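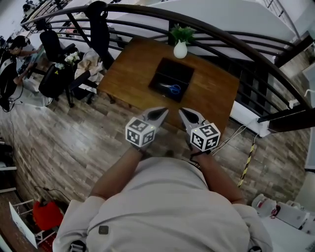 Bamo two-hand tabletop set: read me first

Hi! I'm Saadet Tuncer and I put this set together, so if something in it is weird, it's probably my doing. Bamo is a collection of short recordings of people doing small table jobs with a gripper in each hand. We use it at Drireck to train a policy that picks things up, turns them and puts them down again (scissors in a tray, that kind of thing).

What you get

2826 episodes, 40 tasks. Each episode folder has the head view, a left and a right gripper track, jaw opening for both sides, and a one-line text label. I typed a lot of those labels myself, late in the day, so expect "scissors" and "the scissors" and once "scisors". I'll fix that one. Probably.

How we record

You hold the grippers, you look at the table, you do the job. The marker cubes give us the pose of each hand, which means you have to keep them in view! Twist your wrist too far and the track drops out. We fill gaps shorter than 500 ms and flag anything longer as track_lost. 139 episodes carry that flag. I left them in, but the default loader skips them, so pass keep_lost=True if you want them.

Start and end with the jaws open. If you fumble, keep going. Fumbles are useful and they get their own label (retry).

Things that bug me

The scissors episodes lean heavily toward blue handles. If your model only likes blue scissors, well, now you know where it got that.

Left and right were swapped in the June batch. Hatice Dönmez caught it and wrote the fix, and the files here are already corrected, but if you have an old copy please delete it!

The backgrounds are a regular lived-in room, with chairs, cables, bags and other people working. We don't clear up between takes and I don't plan to start. Anyone recognizable in a clip has signed the consent form.

Splits

Train and test are split by operator, so please don't shuffle them together. The Semasen format export is in the export folder and is still missing the jaw values.

Last updated 11/29/25. Questions go to me or Hatice.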